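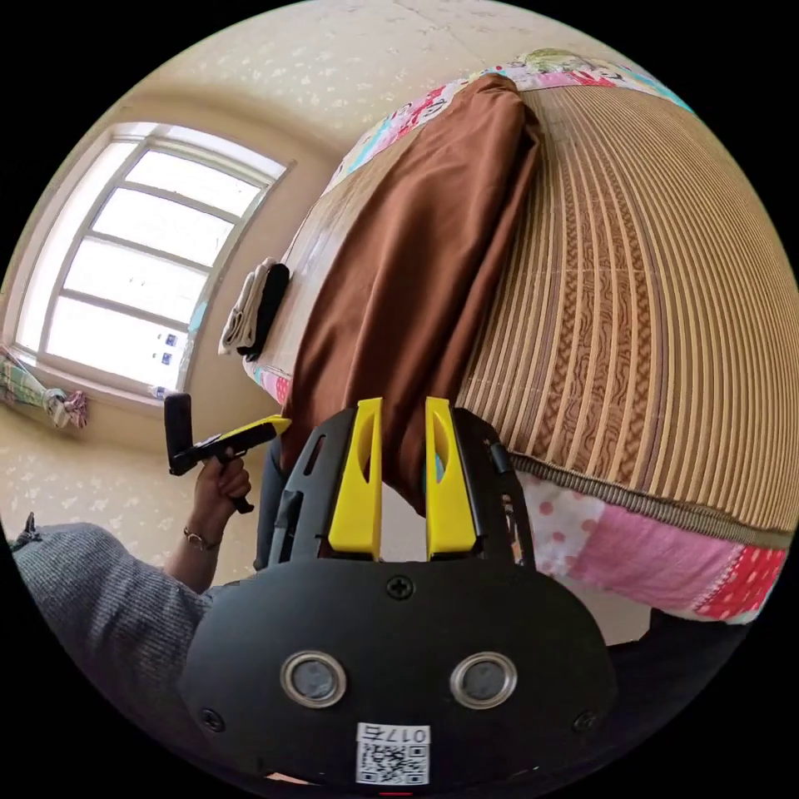
Calado Bedroom Cloth, release 2

Read the known fault section before you train on the gripper width channel. If you only use the video, you can skip it.

What is in it

2,528 episodes of cloth handling on and beside a bed, recorded with hand-held grippers in ordinary homes. Tasks are picking up a garment, laying it out, folding it and adding it to a pile. Each episode has a wide-angle video, a pose track, a gripper width track and a short text label.

Known fault: width channel sticks on closing

In release 1, some episodes show the gripper as open while the video plainly shows cloth held between the fingers. Conceição Sequeira found it in July when a folding policy trained on Calado kept letting go of garments halfway through a lift. We first blamed the policy and lost a fair amount of time on that.

The cause was in the Skallell logger. When the width changed by very little over a short period, the logger treated the new readings as noise and repeated the last value. A slow close on thick fabric could fall under that limit from start to finish. Quick closes were logged correctly, so our bench test, which uses a foam block and a fast squeeze, passed every time.
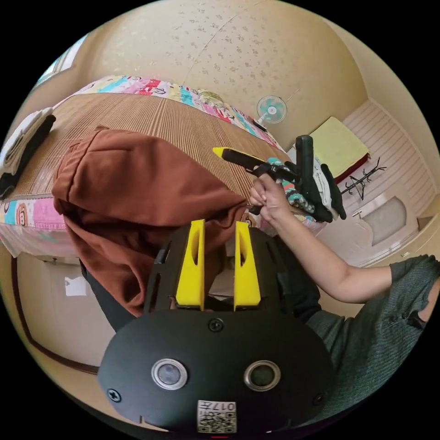
Bedroom session: brown garment over the edge of the bed, second hand tool held up on the right.

Ilir Golob checked the closing events against the video by hand. 39 sessions contain at least one stuck close. In 16 of those the fault is frequent enough that we don't trust the width track at all. Pose and video come through a separate path and show no matching error.

What we changed

The logger no longer drops small changes. It writes every reading, and smoothing is left to the loader.

The 16 bad sessions are still in the release, with the width track blanked and width_valid set to false. The other 23 keep their width track, and the affected spans are listed in width_gaps.csv.

The bench test now includes a slow close on folded fleece, repeated 40 times per unit.

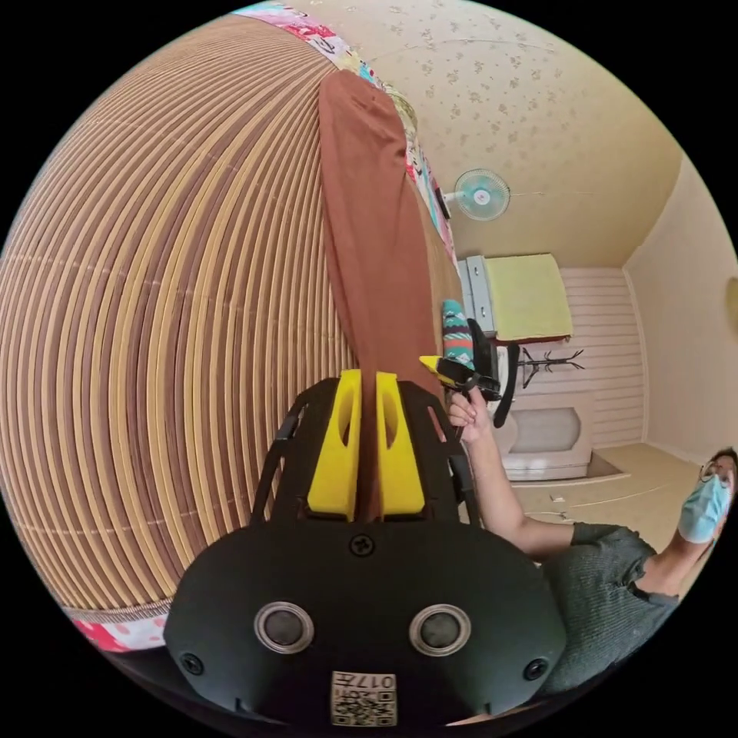
Thin cloth is a separate problem and isn't fixed. With a single layer between the fingers, the width reading is so close to fully shut that you can't tell a held cloth from a missed one. Use the video for that – the width track alone will mislead you.

Safety note

Do not run a policy trained on release 1 on a real arm near people. A false "open" reading can make the controller close again with more force. On the Pundano arm this bent a finger mount. No one was hurt, but the force cap had been turned off for the test and should not have been.

Upgrading

Delete the old cache before loading release 2. The loader won't warn you if it finds release 1 files, and Maeve Cronin has a patch for this that isn't merged yet.

Report faults to Mal-soon Moon at Nalemix, with the session name and the time in the video.

Last changed: February 19, 2025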